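Collmont plant Beschaffung von Handgreifern für zwei Standorte

Budget für die erste Stufe freigegeben, Angebote bis Februar
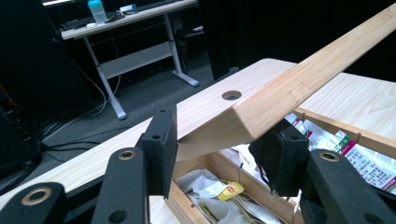 Was angeschafft wird

15. Januar 2021 – Die Collmont GmbH hat das Budget für die erste Stufe ihres Automatisierungsprogramms Katene freigegeben. Beschafft werden zunächst 50 handgeführte Greifer mit Kamera, dazu Ladestationen, Ersatzpolster für die Greifbacken und Speichertechnik. Die Geräte gehen je zur Hälfte an die Standorte Bilier und Denstead. Mit ihnen zeichnen Beschäftigte Handgriffe auf, die später Roboterarme übernehmen sollen, darunter das Greifen von länglichen Holzteilen und von kleinen verpackten Artikeln.

Kosten und Zeitplan

Für Geräte und Zubehör sind 205.000 Euro eingeplant. Schulung und Wartung werden getrennt ausgeschrieben. Angebote nimmt der Einkauf bis Ende Februar entgegen. Über den Kauf der Roboterarme entscheidet die Geschäftsführung erst, wenn aus beiden Standorten zusammen über 400 Stunden Aufzeichnung vorliegen.

„Wir wollten die Arme nicht bestellen, bevor wir wissen, welche Teile sie greifen müssen“, sagt Maiara Barbosa, Leiterin Einkauf. „Die Polster sind in der Kalkulation ein eigener Posten, die verschleißen am schnellsten.“

In Denstead leitet Wellington Honorato die Einführung, in Bilier Tuấn Đoàn. Vorhandene Tische und Arbeitsplätze werden weiter genutzt, Umbauten sind in dieser Stufe nicht vorgesehen.

Kontakt

Collmont GmbH, Unternehmenskommunikation
Tavion Schumacher
Die Ausschreibungsunterlagen verschickt der Einkauf auf Anfrage.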